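Tarek Ouazzani
2021-11-18

A thread about heating a small house when you did not grow up with heating. Many people wrote to me after I complained about my bill last week, so I put everything in one place. I am not an engineer. I teach geography. 1/

First the bill. Last winter, for one month, I paid 357. I looked at the paper for a long time, then I called the company, and the lady was very kind and said the number was correct. 2/

I grew up in Isine, where the houses have walls 60 centimeters thick and in winter you simply wear more clothes. My mother put a brazier in the main room and everybody came to sit there. We did not heat the bedrooms. The idea would have seemed strange to us. 3/

So when we moved to Trernari I had no education in this subject. The house has thin walls, a corridor that goes nowhere useful, and one electric heater in each room. I turned all of them on. I thought this was how it is done. 4/

My neighbor Mr. Ait Ali, who has lived on our street much longer than me, came for coffee in the middle of that month. He did not take off his coat. He put his hand on the wall behind the sofa and said "you are heating the garden." 5/

He was right. The sofa was against the heater, and the heater was on the outside wall. All the warm air went up behind the sofa and from there to the window. We moved the sofa that same afternoon. It cost nothing and the children complained for two days about the television. 6/

Next, the gaps. Take a candle (a stick of incense is better, the smoke is easier to see) and walk slowly along the windows and doors on a windy evening. Where the smoke bends, you have a gap. Keep it away from the curtains, please. 7/

Our worst gap was not at a window. It was the box above the window, where the shutter rolls up. Inside there was no insulation at all, only a strap and a dead wasp. I could feel the wind on my face when I opened it. 8/

I lined the boxes with thin insulation sheets cut with kitchen scissors. Measure the shutter when it is completely rolled up, not when it is down! I did the first one wrong and the shutter got stuck halfway. We had a half-dark kitchen until Sunday. 9/

For the doors I bought the brush strip that you screw to the bottom. The adhesive kind fell off our front door three times. Maybe the floor there is too uneven. On the inside doors the adhesive kind is still holding. 10/

Curtains. My wife sewed a lining of old blankets behind the living room ones. They should touch the floor or the windowsill. If they hang in front of the heater, you have made a nice warm pocket for the window and nothing for yourself. 11/

Now the part where I disagree with my own family: the temperature of the bedroom. My brother-in-law keeps 22 in his bedroom and sleeps with one sheet. I keep 16 and sleep under a good blanket, and I have not slept so well since I was a boy. 12/

For a baby, or for a person who is old or sick, please do not follow me. Ask a doctor or a nurse. When my father stayed with us in December we kept his room much warmer and I did not look at the meter even once. 13/

A thermometer is worth its price. I had always judged by my feet, and my feet are not reliable. I bought two cheap ones, put them side by side on the table for one evening to see if they agreed, and only then put them in different rooms. 14/

Humidity. I did not understand this word in relation to a house until the first black spots came in the corner behind the wardrobe. If you heat less, you must air more. It sounds like the opposite of saving, I know. 15/

What works for us: all windows wide open for five minutes in the morning, heaters off, then close everything. A window left a little open all day is worse. The air does not change much and the wall around the window becomes cold. 16/

Also do not dry the laundry in the bedroom with the door closed. We did it the whole first winter. Now the rack stands in the bathroom with the fan on, and in good weather it goes outside even when it is cold. Laundry dries in the cold, only slowly. 17/

Leave a space of one hand between the wardrobe and an outside wall. Since we did this, the corner behind it has stayed clean. I cleaned the old spots with a product from the hardware store, wearing gloves and with the window open. Read the label of yours. 18/

About the beds. My grandmother said that cold comes from below, and she put wool under the person before she put wool on top. I tried it. A wool blanket under the sheet makes more difference than a third one over you. She had a right to be proud of it. 19/

Fleece is also good, it is light and it dries fast after washing. Two remarks. Wash it at a low temperature and do not use softener, it becomes flat. And shake it outside before the first wash if you do not want to clean your filter twice. 20/

Hot water bottle: fill it two thirds, push out the air before you close it, use a cover, and do not use boiling water. Look at the rubber every autumn. Mine had small cracks at the neck and I threw it away, a little sadly. It came with me from my student room. 21/

The expensive mistake. I ordered a heater from a shop called Wundska after reading that it "uses almost nothing." It is a nice looking thing. It uses exactly the watts written on its back, like every electric heater, and gives the same heat for them. I should have read the back first. 22/

I tell you this so you can save the money. A plug-in electric heater turns electricity into heat, and a more beautiful one does not turn it into more heat. What you can gain is a good thermostat and a timer. For those it is worth to pay something. 23/

My timer is simple, with the little pins you push down. Living room on before breakfast, off when we leave, on again before the children come home. In the bedrooms one hour in the evening. It took me a week to find the hours that suit us. 24/

If you rent, take photos of every gap and every damp spot and write to the owner, politely, with the date. Ours replaced the seal of one window after the second letter. The other window he is still "thinking about." I send him greetings on all holidays. 25/

The result, for those who only came for the number: in the same month of the next winter, I paid 91 less. It was also a milder month, so I cannot say how much is my work and how much is the weather. A colleague who teaches mathematics told me to write this sentence. 26/

What I have not solved: the corridor. It is cold, everybody passes through it, and each opened door lets it in. I am thinking of a heavy curtain at the entrance. If someone has done this in a narrow corridor, tell me how you fixed the rail, my ceiling is hollow. 27/

Some people asked about heat pumps. I have no experience, and we do not own the house. I read the answers of others with interest, so please write them under this post and not in private messages, then everyone can see them. 28/

Also asked: do the children accept it? The small one, yes, she likes to be under many covers. The big one says that 16 is a punishment. We have agreed that he may have 18 if he closes his door. He forgets the door, and we discuss it. 29/

I will come back to this thread when I have the first bill of the winter, good or bad. Tonight I have to go and look for the second thermometer, which has disappeared from the kitchen. Good night and keep warm. 30/30

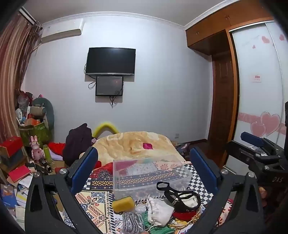

A small bedroom with a beige fleece blanket on the bed.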